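Home | Forums | Local & National | Members | Search | Log in

Jircombe Talk > Politics > Teixeira gone. Who's next?
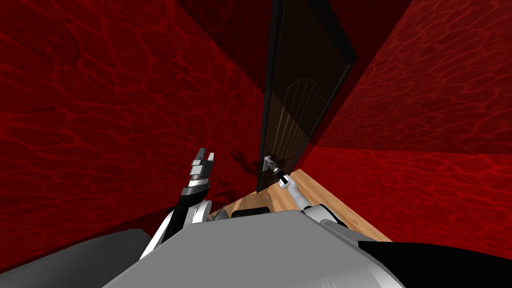 gatepost_greg wrote:
So Belmiro Teixeira has resigned as cabinet member for transport "to spend more time on ward matters". His ward has a duck pond and a bus shelter, so I expect both will be in superb condition by September. For anyone who missed it, he put in for £3,654 of taxis in a year, while telling the rest of us that the 56 bus was a lifeline we ought to use more.

My question is why he's the only one packing a box. The leader signed every one of those claims.

Mardle wrote:
She signed them because the finance office put them in front of her. I'm no fan, but have you seen how much paper goes through that office?

gatepost_greg wrote:
I have a fair amount of paper myself. I still read the ones that say "please pay".

Thrupenny wrote:
Unpopular view, but he was the best of them. He got the Mulcahy Road crossing built after years of everyone else saying it was being looked into. I'd take a man who fiddles his taxis and builds a crossing over one who walks everywhere and does nothing.

oldsouthender wrote:
Could we not have one who takes the bus and builds a crossing? Or is that showing off?

Mardle wrote:
Thrupenny, the crossing was paid for by the developer. Teixeira cut the ribbon. He was very good with the scissors, I'll give him that.

Thrupenny wrote:
He got them to pay. It wasn't in the first plan. Go and look at the minutes.

pip_squeaks wrote:
Taxis are small beer. The Remance contract is what should finish a few careers. We're paying them to run the car parks and there are 50 fewer spaces than before they started. And which cabinet member used to be on their payroll? Clue: still in post, still has the good parking space.

Mardle wrote:
He declared that. It's in the register.

pip_squeaks wrote:
He declared it in the sense that it's written down somewhere. He also voted.

gatepost_greg wrote:
Anyone going to the meeting at the Coka Hall? The last one had 400 people trying to get in and a microphone that only worked for councillors.

oldsouthender wrote:
I'll be there. Coming by bus, so save me a seat for the second half.

Thrupenny wrote:
I've found the minutes, Mardle. Item nine. I'll wait.

Mardle wrote:
Read it. It says he "raised the matter". I raise the matter of the bins with my husband every week.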